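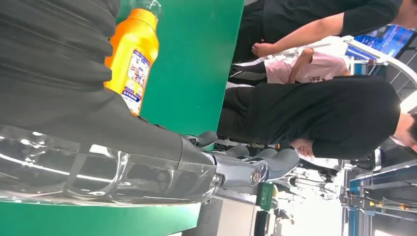 So the shared arm at Endside finally has fingers on it and I'm less impressed than I thought I'd be. For anyone who missed the earlier thread, we're a dozen or so members paying for one arm and one hand between us, and the job we set it is dull: pick up a bottle, move it, put it down without knocking it over. The orange bottle on the green table is the one we settled on for the first round. I want to hear from people who have done this at home or in a club and kept at it past the first month, because most of what I find online stops right after the first good grab.

The numbers so far. 86 attempts on the bottle, and I'm not going to tell you it went well. The log has a column for "held" and a column for "placed" and the second one is a lot emptier. Half of the group wants to move on to softer stuff (bags, a sponge). I think that's running away from the problem.

Posted by bracketfoot, 25th July

torque_widow wrote:

What's your definition of "held"? When I ran a gripper in my garage I had a lovely success rate until my brother made me lift the thing six inches and wait. Then I had a lousy one.

Also, what are you paying for the hand? If it's what I think it is, you could have had two parallel grippers and a decent table for the money and been moving bottles back in October.

bracketfoot wrote:

Held means clear of the table for 3 seconds. I wanted longer and got voted down.

Our share of the hand came to 2000 for the year, split between us. The arm was already there. Yes, I argued for the parallel gripper. There's a post somewhere with me arguing for it.

Minami_offcuts wrote:

I'll stick up for the hand. Two-jaw grippers are great right up to the moment you want to turn something over or pull a trigger on a spray bottle. You'd be buying a third tool inside a year and a tool changer to go with it. The group picked the harder road, fine, but it is a road to somewhere.

What's the sleeve on the arm? I can see gray ribbed fabric. We made one for ours and it was fine until it started creeping toward the wrist and bunching up.

bracketfoot wrote:

No idea what the fabric is, Chia-hao Choi sorted that out and I never asked. I can tell you I didn't want it. You can't see a cable rubbing through if it's under a sock. Every time something sounds wrong we have to peel it back, and then somebody has to get it on again and the folds never sit the same way twice.

chc_endside wrote:

Chia-hao here. The sleeve stays. Before it went on we were wiping grit out of the elbow every week, and I was the one doing the wiping. Peeling it back takes me under two minutes. I've offered to show people.

On the bottle: I think bracketfoot is being too hard on us, and a bit selective. A big chunk of those failed placements came before we redid the wrist calibration. Take those out and it looks quite different. I'd also like it noted that the thing has a narrow neck and a slick side and we keep going for the side.

bracketfoot wrote:

You can't take them out. That's exactly how every one of these projects ends up with a great number on the poster. If the calibration drifted once it will drift again, and whoever uses the arm after us gets the drifted version.

Agreed about the side grab though.

gluegun_pete wrote:

Has anyone tried just putting rubber bands on the fingers? Serious question. We did it on a printed hand and it cut our drops way down. They perish and you swap them.

torque_widow wrote:

The fingers in that picture already look padded, Pete.

gluegun_pete wrote:

Padded and grippy aren't the same thing! Mine were padded too. Padded with something about as sticky as a dinner plate.

Rurkgate_Lou wrote:

Different worry. I see a clear plastic shell over the palm. Does that come off easily? We had one with a similar cover at Rurkgate and a crack started at one of the screw holes. We never hit it on anything, it was people doing the screws up too tight. It's a nice thing for visitors, they love seeing the insides, but I'd keep a spare.

And do you have a rule on where people stand? Three people up at the table is about what we used to get, and then one evening somebody leaned in to straighten the part while it was live. No harm done, but we taped a line on the floor the next day.

chc_endside wrote:

Comes off easily, yes. No spare. I'll price one.

We do have a rule. It says one hand on the stop button at all times and everybody else out of reach when the arm is powered. I think it's a good rule.

bracketfoot wrote:

It's a good rule that gets followed when Chia-hao is in the building. I'll bring the tape.

Minami_offcuts wrote:

Back to the bottle. What's in it? Weight matters more than shape for placing. A nearly empty one tips if you breathe on it, and the fingers letting go unevenly is plenty to do it. Put sand in, get the placing right, then take the sand out a bit at a time. We went through 1247 placements doing it that way on the Traltska arm before I'd let anyone touch the glass jars.

bracketfoot wrote:

Over what stretch of time? Because I've got one evening a week and a group that wants to see a sponge picked up.

Minami_offcuts wrote:

Most of a winter. We left it running on a loop with a tray that nudged the jar back to the start. You will not get there by hand, one evening at a time, with someone setting the bottle upright between goes.

torque_widow wrote:

See, and this is where I get off. A winter of nudging jars around, so that at the end you have an arm that can put down a jar. I have a kid who can do that. I like reading these threads, I really do, but somebody should say what the job is for. Bracketfoot, what does the group want it to do once it works?

bracketfoot wrote:

Depends who you ask. The original pitch was restocking the consumables shelf so we stop running out of glue and cleaner. I'd have bought a bigger shelf.

chc_endside wrote:

The pitch was that we'd learn to run one, and the shelf was the excuse. I said so at the time.

Sand is a good idea. I'll fill one before the next session and we'll log it as a separate run, so the old attempts stay in the sheet and bracketfoot can keep pointing at them.

bracketfoot wrote:

Fine by me. Same "held" rule, same bottle, top grab and side grab in separate columns. If placing still lags with the sand in, I'm bringing the parallel gripper up again.

gluegun_pete wrote:

Rubber bands. I'm telling you.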